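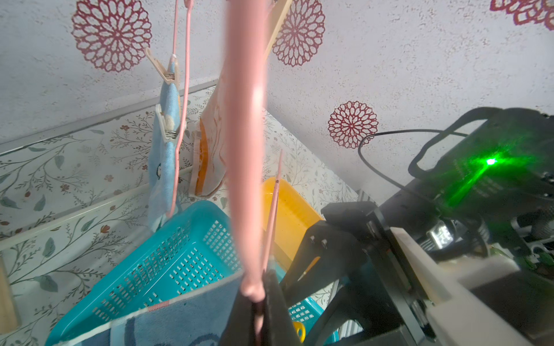 The Fifth Wall

Decorating overhead fell out of fashion for a long time, and it is coming back one small room at a time

For most of the last half century, the ceiling was the part of the house that got finished last and thought about least. It was sprayed or rolled white, a light was hung from the middle of it, and that was the end of the matter. People who spent weeks picking a sofa could not have told you what was over it.

The older houses on the hill in Romaniuk tell a different story. Front parlors there were built with plaster medallions at the center of the ceiling, cast in a shed behind the lumber yard and glued up in sections. Back bedrooms got paper borders. Kitchens got pressed tin, which was sold by the sheet and could be nailed up by two people in a weekend. None of it was considered fancy. It covered cracks, and it hid the soot that collected above oil lamps.

Electric light changed the job. A bulb throws an even glow, and a plain white surface sends more of it back into the room. By the time the Stanus tract went up on the east side of town, builders had settled on sprayed texture. A crew could cover a house in a day and skip the sanding. The bumps hid bad joints. They also made it hard to put anything else up there, as anyone who has tried to paper over them knows.

The present interest started with renters and with people in small apartments. Floor space is spoken for and the walls are full of shelves, windows and doors. The ceiling is the largest open surface left. In a bedroom, it is also what a person looks at for the longest stretch.

Hekier, a paint and paper store near the rail station, gave over part of its back aisle to ceiling goods last November. The store carries flat paint tinted for overhead use, foam medallions light enough to hold with adhesive, thin wood strips and cut decals. Its bestseller is a plain roller extension. A gallon of ceiling paint costs $52, and most bedrooms take less than that for two coats.

Color is the cheapest way to begin. A shade lighter than the walls will make a low room feel taller. A shade darker does the reverse, and some people want that in a room meant for sleeping. Flat finish is the usual choice, as any shine will show every roller mark when the sun comes in low.

Texture calls for a test first. Older sprayed ceilings can contain asbestos, and they should be checked by a lab before anyone scrapes, sands or pulls at them. Sticking things to them is risky too. Adhesive grips only the tops of the bumps, and when a decal comes down it may bring the surface with it. On smooth plaster the same decal will usually peel off clean with a hair dryer and some patience.

Placement is mostly a matter of taste. Medallions look best centered on a fixture. Loose shapes can be scattered, and the simplest method is to tape up paper cutouts and live with them for 4 or 5 days.

Not every old ceiling survives long enough to be copied. The Nenamow Hotel lost its painted dining room ceiling to a roof leak, and what remains is a strip of blue and gold along the north side, behind the coat check. The owners have put glass over it. Guests can see it on weekday mornings, when the dining room is open for breakfast.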